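The Ribbed Pads

Jörg Pfeiffer had been sent to Rerkham to watch fruit get moved from one place to another, and he had decided on the train that he would not be impressed.

The number that bothered him was 1703. It stood in large type on the first page of the Mowat proposal, and it was the count of successful picks made with the ribbed pads. No one at Stekberg had been able to tell him how many tries it took to get there. He had asked twice. The second time he got a chart.

"You'll see when you handle them," Malte Wegener said at the door. He had the sleeves of a man who had been up early taping cables. "Everyone comes in the way you came in."

"How did I come in?"

"Like a tax inspector."

The kitchen was too nice for a test. Pfeiffer had expected a bench and a lamp, and there was a family table in there with a bright cloth on it, and greens at the far end for somebody's dinner. Wegener said the home setting was the point. A pad that worked on a clean bench proved only that you owned a clean bench. Pfeiffer wrote this down because he had planned to say it himself.

They would work as a pair, one gripper each, moving fruit between the cloth and the plate. Ribbed pads against smooth. Same hands, same fruit, then trade.

"Who chose the fruit?" Pfeiffer asked.

"I did. At the market."

"So you chose fruit you knew it could pick up."

"I chose fruit I like to eat," Wegener said.
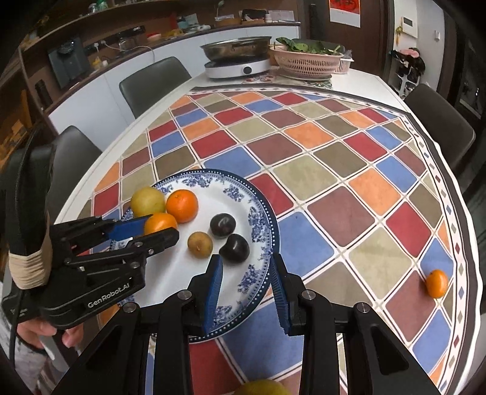

By the end of the first hour Pfeiffer's wrist hurt and he had a page of notes. The mandarins told him nothing. Anything could hold a mandarin. He could have done it with salad tongs, and he said so, and Wegener agreed so pleasantly that it was hard to go on being rude.

The dark ones were more interesting. They were slick, and if you came at one a little off center it would swivel and look at you. With the smooth pads he closed too hard, got scared of bruising it, eased off, and watched it roll across two squares of the tablecloth. With the ribs it stayed. He did it again and it stayed again.

He did not write that down right away.

"You slowed down," he said.

"What?"

"You, when you have the ribs. You take more care. I've been timing it."

Wegener put his gripper on the table and rubbed his neck. "You've been timing me?"

"That's what Mitelano pays me for."

Mitelano paid him to decide whether to buy 51 pairs of grippers for a harvest project, and which pads to put on them. The people upstairs had already fallen in love with the video. In the video a hand came in, a pear went up, and there was piano music. Pfeiffer had watched it with the sound off and noticed that the pear was a different pear after the cut.

Two Lists

They kept two lists that afternoon, one each, and did not show them to each other until the end. It was Pfeiffer's idea. He had also asked for the pads to be swapped while the other man was out of the room, but you could see the ribs from across the kitchen, so that was pointless, and Wegener was kind enough to say it only once.

A try counted when the jaws closed. It was a pick if the fruit left the cloth and came down where the caller had said. Pfeiffer called. He called awkward things on purpose: the big round one from the front, the small brown one from above, a dark one near the table's edge with the wrist turned out.

"Nobody picks fruit that way," Wegener said.

"A tired person does." 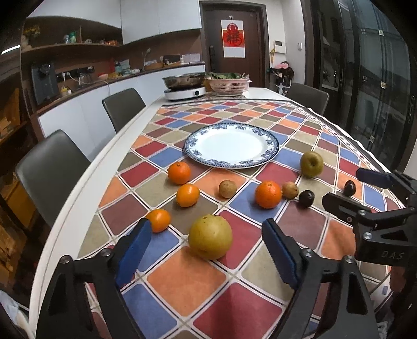

What the Lists Said

They stopped at 405 tries because the light was going and Wegener had promised his sister a phone call. Pfeiffer added up the picks on his own list, then added them again from the bottom. 324. Wegener had 324 too.

"That's good," Wegener said. "Isn't that good?"

"It's a number with another number under it. I'm glad to have it."

The split was the trouble. The ribs came out ahead, but nearly all of the lead sat in the dark fruit. Everywhere else the smooth pads did as well, and they cost less and wiped clean with a rag. The ribs had begun to collect something in the grooves. Pfeiffer picked at it with his thumbnail and asked what happened after a week of this, or a month, in an orchard, in the rain.

"We haven't done rain," Wegener said.

"No."

Wegener peeled a mandarin and gave him half. They ate standing at the counter. Pfeiffer opened his laptop, found the Mowat proposal, and began typing in the margin of page one, next to the 1703: out of how many?

Then he asked Wegener where the bathroom was, and whether they could start at eight.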